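Pick-and-place cell: why the arm was stopped in September

During September we had a fault on the tabletop arm at Jilluneck, and I would like to explain it for the readers who asked. The arm stopped with a joint limit alarm three times in one afternoon. After the third alarm Magnus Imrie switched off the motor power and we did not restart until the next morning.

The log showed that the wrist joint was asked to turn more than its cable allows. Our soft limit was written for the old cable, which was 500 mm longer. When we changed the cable, the limit in the file was not changed. This was my mistake — I updated the drawing and forgot the file. 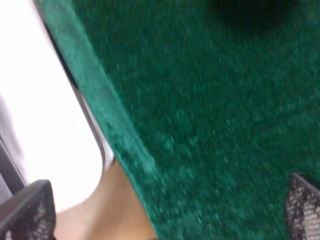
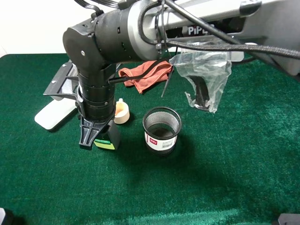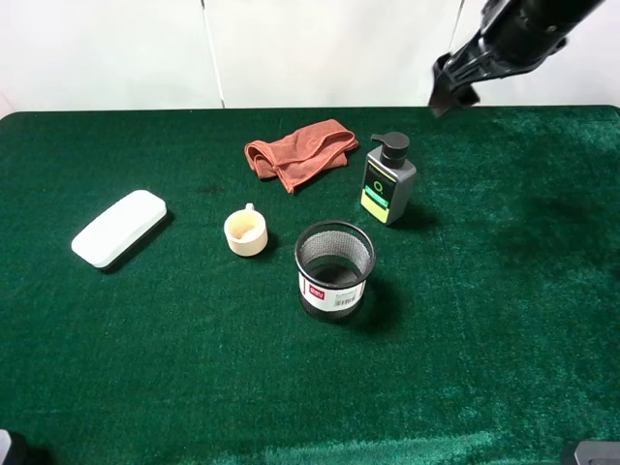
The green table, from the wrist camera and from the fixed cameras.

What we changed

The new limit is in the file, and Marion Lamont has tested it with 2,000 slow cycles without an alarm. The cable was inspected by hand and we found one place where the outer cover was rubbed. It has been replaced also.

For everybody who uses the cell, please remember: if the alarm comes, do not press reset a second time. Press the stop button, write the joint number on the sheet, and call extension 17. Our colleagues at Betholm have the same arm and will check their limits before the Lotano tests begin — they still run with the old file, so please do not copy settings from them yet.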